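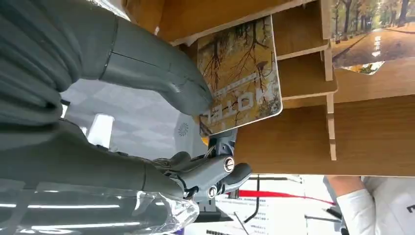 A picture card. Plultville's lending drawers are open to all ages through August.

Picture card library passes 2,000 and wants more

Plultville has a picture card library, and it is growing fast! The free lending collection in the old ticket office on Javier Street now holds 2,188 cards, up from 1,079 when the doors first opened, and the people who run it would love to get to 3,000 before the schools go back.

If you haven't been in yet, it works a lot like borrowing a book. The cards are kept in shallow wooden drawers sorted by theme (animals, food, weather, jobs, things with wheels, and a wonderfully messy drawer marked "Other"). You pick out up to 20, they go into a cloth pouch with a number on it, and you have three weeks to bring them home, play with them, spread them across the kitchen table and bring them back. No fee, and no fines either, though a pouch that has been gone for two months will get you a friendly phone call.

So far 283 households have signed up, and they are using the cards in all kinds of ways. Families with toddlers play matching games. The evening English class at Movard Hall takes out the food and clothing drawers nearly every week, and the class has started writing its own sentences to go with them. A reading group for older residents uses the street and farm cards to get people talking about where they grew up, and one session that was meant to last half an hour ran straight through lunch.

Teachers have been quick to catch on too. Both elementary schools now have a standing order for the weather drawer, which has led to a bit of a shortage of clouds. Anyone with spare clouds, please bring them in!

The collection began with four shoeboxes left over from a preschool that closed, and a good part of the growth came this spring when Drostero, the print shop across from the bus depot, cleared out its back shelves and handed over several cartons of old sample cards. Some were singles and some were full sets still in their bands. Sorting them took most of May. A few turned out to be duplicates, and those have gone into a swap tray by the window, where you can leave one and take one without signing for anything. The swap tray may be the most popular spot in the building. On a rainy afternoon it can be hard to get near it.

To reach 3,000, the library is asking people to look in closets, attics and the bottoms of toy chests. Cards of any age are welcome as long as the picture is clear and the card lies flat. Corners can be a little soft. Sets with missing pieces are fine, and so are loose cards with no set at all. What can't be used are cards with tape on the front, cards smaller than a matchbook (they vanish into the pouches) and playing cards, which have a box of their own at the senior center.

You can also make your own. Blank cards in the standard size are free at the desk, and a drawing table will be out every afternoon in August from 2 p.m. to 5 p.m. with pencils, markers and a big tin of crayons. Finished cards get a stamp on the back and go into the drawers with everything else. Several from the June drawing table are already among the most borrowed, including a very long dachshund that needed two cards and has to be checked out as a pair.

New drawers are on the way as well. Movard Hall has offered a spare cabinet from its cloakroom, and once it has been sanded and moved it will hold two themes people have been asking for since the beginning, musical instruments and things found at the beach. There is talk of a bird drawer. The birds currently share with the rest of the animals and they are taking over.

The picture card library is on the ground floor at the Javier Street end of the ticket office, with a ramp at the side door. It opens at 10 a.m. and closes at 5 p.m., with a late opening until 7 p.m. once a week for the evening class. Donations can be left at the desk or in the green box at Drostero during shop hours. Please put a rubber band around sets that belong together.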